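Haltley Robotics Club — Frequently Asked Questions

Who can join?

Any student enrolled at Haltley, in any major. About half of our members are in engineering and the rest are from all over. You don't need to know how to program before your first meeting.

When and where do you meet?

Thursday at 7 in the Ustwood building, ground floor. Use the side entrance after hours. Meetings run two hours, and you can leave early if you have a class in the morning.

What does it cost?

Dues are $30 a semester. That covers parts, printing and the entry fee for the spring competition. If dues are a problem, talk to Yi-chun Hsieh and we will work it out.

What are you working on this year?

The main project is tabletop sorting with two arms. The task is to pick up small items, put them in a clear bin and take them out again when asked. We use ordinary things like dropper bottles and notebooks, and we move them between runs so the program can't depend on fixed positions.

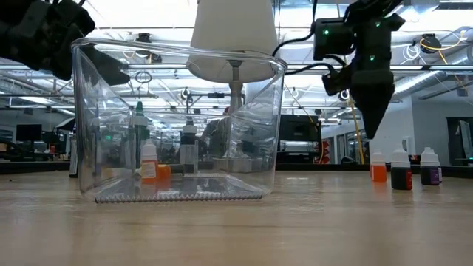

New members start on one arm and move to two once they can run a full pick and place without help. Most people get there in more than 8 sessions, so don't worry if it feels slow at first.

Why a clear bin?

The competition rules call for one. It is also the hardest part of the task. Clear plastic bends what is behind it, and the vision code gets confused. Định Đàm is leading the group that works on this and could use more people.

Do I need my own laptop?

It helps, but there are shared ones. If you bring your own, install the Podbridge package first. The setup guide is pinned in the club channel.

Is there safety training?

Yes. Everyone does it before touching the controls, including returning members. Tài Vi runs it at the start of each semester — if you join late, ask for a make-up session. Long hair gets tied back, and hands stay off the table while the arms are powered.

Can I join partway through the year?

Yes. September is the easiest time, but we take people whenever they show up.

Who do I contact?

Phúc Tôn for membership, Tín Phan for anything about the competition. Both are in the club channel and usually reply the same day.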